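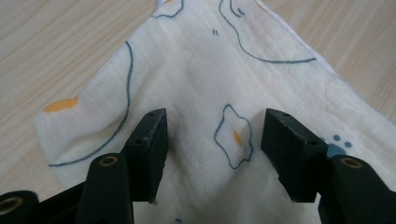 # Chapter 9: Rules of Origin

**In this chapter**

- Why a trade agreement needs a rule about where goods come from
- The three common tests of origin
- What it costs a firm to prove origin
- Cumulation, and who gains from it

## 9.1 A shipment at the border

Wongsuwan is a bicycle maker with one factory, in the inland town of Bridville. It buys frames from a supplier across town, tires from abroad, and gears and chains from a country that has no trade agreement with anyone in the region. The bicycles are put together in Bridville, boxed, and trucked to the port of Girness. From there they go by ship to Komness, on the other side of the strait.

The two governments have a free trade agreement. Under it, bicycles made in one country enter the other without paying a tariff. Bicycles from anywhere else pay the full rate. When a Wongsuwan shipment reaches the customs office in Komness, the officer has to decide which kind it is, and the answer is less simple than it looks. The bicycles were assembled in a member country. Many of the parts were made outside it.

The rules used to settle this question are called **rules of origin**. They are usually found in a long annex at the back of a trade agreement, and they often take more time to negotiate than the tariff cuts themselves.

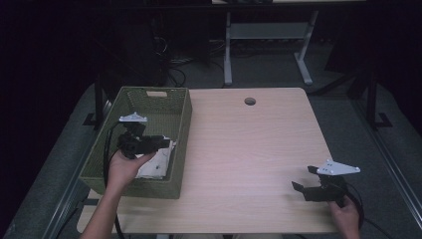
Suppose there were no such rules. A seller in an outside country could ship finished bicycles to whichever member had the lowest tariff, pay that tariff, and send the goods on to the other member free of duty. This is known as **trade deflection**. Over time, every member would collect its duties at the lowest rate in the area, and the other rates would mean very little. In a customs union, where all members charge outsiders the same tariff, the problem is much smaller. Chapter 8 covered the difference between the two types of agreement, and students who skipped it should go back to Section 8.3 before reading on.

## 9.2 Three tests

Goods that are grown, mined, or caught entirely within one country are "wholly obtained" there, and they rarely cause disputes. Goods made from mixed inputs have to pass a test. Most agreements use one of the following, or some combination of them.

**Change in tariff classification.** Every traded good has a code. If the imported parts fall under one heading and the finished good falls under a different one, the good is treated as having been made where the change took place. The test is easy to apply from paperwork, but the codes were designed for collecting duties and gathering statistics, so the results can be odd.

**Value content.** A set share of the good's value must come from inside the area. In the agreement used in our case, the minimum is 46 percent. A bicycle that leaves the factory at a price of $350 must therefore contain at least $161 of value added by the members, counting local parts, wages, and other allowed costs.

**Specific process.** The agreement names a step that has to be carried out locally. For clothing, this might be cutting and sewing. Stricter versions require the cloth, or even the yarn, to be made in the area too.
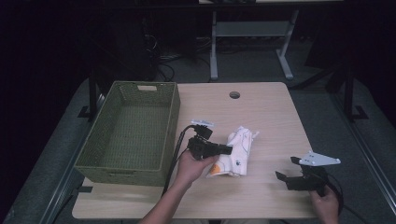
The value test has a weakness that matters a good deal to poorer countries. Wages are part of local value. A factory with low wages adds less value on paper than a factory with high wages doing identical work, so it is more likely to fail. Exchange rates also matter. If the currency used to pay for imported parts rises, those parts make up a bigger share of the total, and a good that passed in March may fail in December with no change in how it is made.

## 9.3 The cost of proof

Passing the test is one thing and proving it is another. Julián Montoya and Cempaka Yeoh studied small exporters shipping through Girness and found that 31 percent of them paid the full tariff on goods that would have qualified for the zero rate. The most common reason given was the cost of keeping records. Where the tariff saved is small, paying it can be the sensible choice for the firm.

Economists measure this with the **utilization rate**, the share of eligible trade that claims the lower tariff. We return to it in Section 9.5.

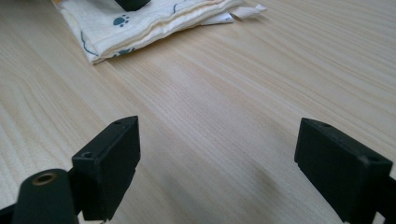 *Figure 9.1 Black gripper fingers over a light wood tabletop.*

## Before you read on

1. Wongsuwan raises its price from $350 and leaves its costs unchanged. Profit counts as local value under the agreement. Is the bicycle now more or less likely to pass?
2. Which of the three tests would a domestic yarn producer want applied to shirts, and why?
3. A government cuts its tariff on outside bicycles to zero. What happens to the utilization rate for bicycles?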